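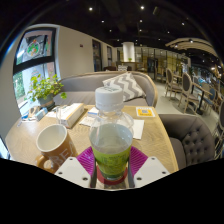 Coin café : ce qui change sur les tables

Depuis la réouverture du coin café, les tables servent du matin au soir, et il fallait se mettre d'accord sur ce qui y reste et ce qui n'y reste pas. Mireille Bailly a fait le tour avec l'équipe d'entretien et voici ce qui a été retenu.

Restent en place : la boîte de mouchoirs, les serviettes en papier, les dessous de verre et la plante. Tout le reste repart avec son propriétaire ou va au lave-vaisselle. Les mugs personnels sont les bienvenus, à condition de ne pas passer la nuit sur la table. Ceux qui traînent encore à 18 h seront lavés et rangés sur l'étagère du haut, à gauche de l'évier. On y trouve en ce moment 13 mugs sans propriétaire déclaré. Ils y resteront jusqu'à la fin de décembre, puis partiront à la ressourcerie.

Les dessous de verre sont à utiliser aussi pour les bouteilles d'eau. Le bois marque vite, et le ponçage de deux plateaux au printemps a coûté 72 euros de fournitures, sans compter l'après-midi qu'y a passé Mohcine Nasr. Si un verre déborde, un coup d'éponge tout de suite suffit. Pas de produit dégraissant sur les plateaux, ils ont été huilés.

Pour les bouteilles : merci d'écrire votre prénom sur le bouchon ou l'étiquette si vous comptez y revenir dans la journée. Les bouteilles entamées et sans nom sont vidées chaque soir. Le plastique va dans le bac jaune du couloir, bouchon vissé. La fontaine du rez-de-chaussée est de nouveau en service — le filtre a été changé par la société Dolis — et vous pouvez y remplir gourdes et carafes. Les petits verres se rangent retournés sur le plateau, près de l'évier.

Côté papiers, les feuilles oubliées sur les tables sont déposées dans la bannette de l'accueil et gardées une semaine. Les emballages et sachets vides vont à la poubelle, même les tout petits, qui finissent sinon dans le pot de la plante. Solange Cavalcanti en a encore retiré quatre la semaine dernière.

La plante, justement. Elle est arrosée une fois par semaine par Solange, et c'est assez. Plusieurs personnes y vident leur fond de verre en partant, et la terre n'a plus le temps de sécher. Merci aussi de ne pas la changer de place quand vous déplacez le canapé.

Les recharges de serviettes et de mouchoirs sont dans le placard du couloir, deuxième étagère. Quand vous ouvrez le dernier paquet, prévenez Hatem Hamdy, qui passe la commande en début de mois.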